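Rultstead, May 15, 2024

Kopecký adds small drawer units to its home storage line

Kopecký, the household goods maker based in Rultstead, will begin selling a small plastic drawer unit this month under the name Zarholm. The unit is meant for desks, sewing tables and bathroom shelves, and for the odds and ends that collect there.

Like the larger Rena boxes, which came out in November, Zarholm is made of translucent plastic. Owners can tell what is in a drawer before they open it. 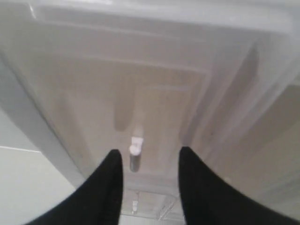
Close view of the translucent plastic, with its rounded rim.

"People told us they were tired of opening every drawer to find a roll of tape," said Dagmar Slanina, product manager at Kopecký. "We got 1,751 replies to our customer survey, and small storage came up again and again."

The drawers come all the way out, so one can be carried to another table or emptied and washed in the sink. Each has a small white pull on the front.
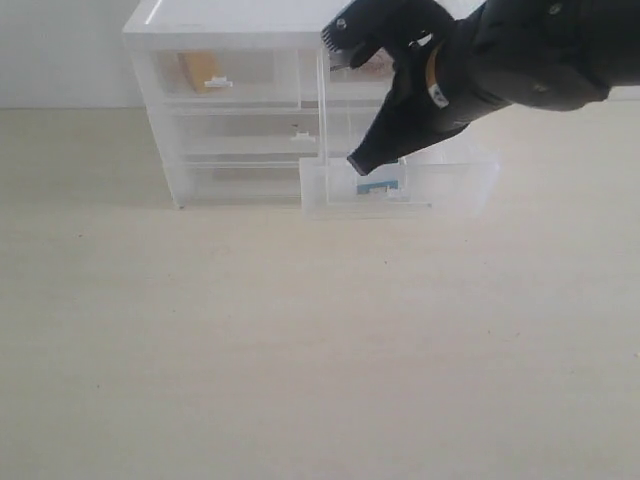
Zarholm drawer unit on a tabletop, with one drawer taken out.

Lovisa Blomqvist, who runs the Kopecký store in Rultstead, has kept a unit behind the register for about 20 weeks. "Ours holds receipts, pens and spare keys," she said. "I take a drawer out, sort it at the counter and put it back."

Zarholm will be sold first at the Rultstead store and through the company's mail order catalog. Other stores will carry it from November. Spare drawers can be ordered separately, with a limit of 2 per customer while stock is low.

Kopecký has made household storage goods for 50 years.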